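## Quiénes somos

Vidal es una escuela de cocina pequeña, y desconfiamos bastante de las páginas como esta. Casi todas prometen pasión, excelencia y alumnos felices. Nosotros damos clase en Patolby, en grupos de 14 personas como máximo, y no garantizamos trabajo a nadie.

La fundaron Faisal Rind y Hafiz Halim, dos cocineros hartos de recibir aprendices con diploma que no sabían afilar un cuchillo. El curso base cuesta 956 euros, con los ingredientes incluidos y el uniforme aparte. Empieza en enero y se repite si hay demanda, cosa que no siempre ocurre.

No enseñamos «cocina emocional». Tampoco creemos mucho en los premios del sector: nos presentamos a dos y seguimos sin entender qué valoraban. Preferimos que el alumno repita un caldo hasta que le salga.

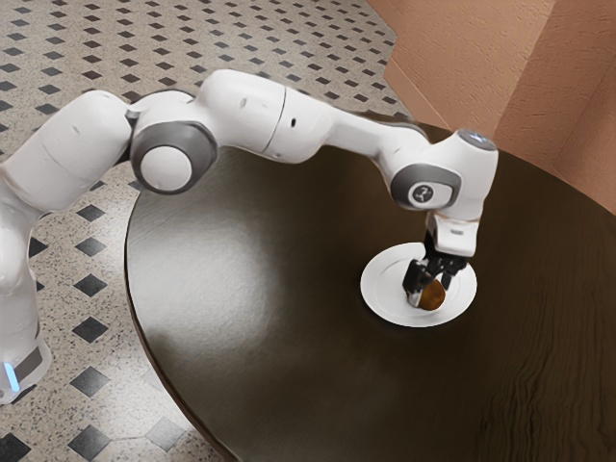

Tenemos además un acuerdo de prácticas con el comedor Tureo, en Stirkside. Las plazas son pocas y el horario es malo. Quien quiera saber si le compensa puede asistir a una clase antes de pagar la matrícula; hay que avisar por teléfono y traer delantal.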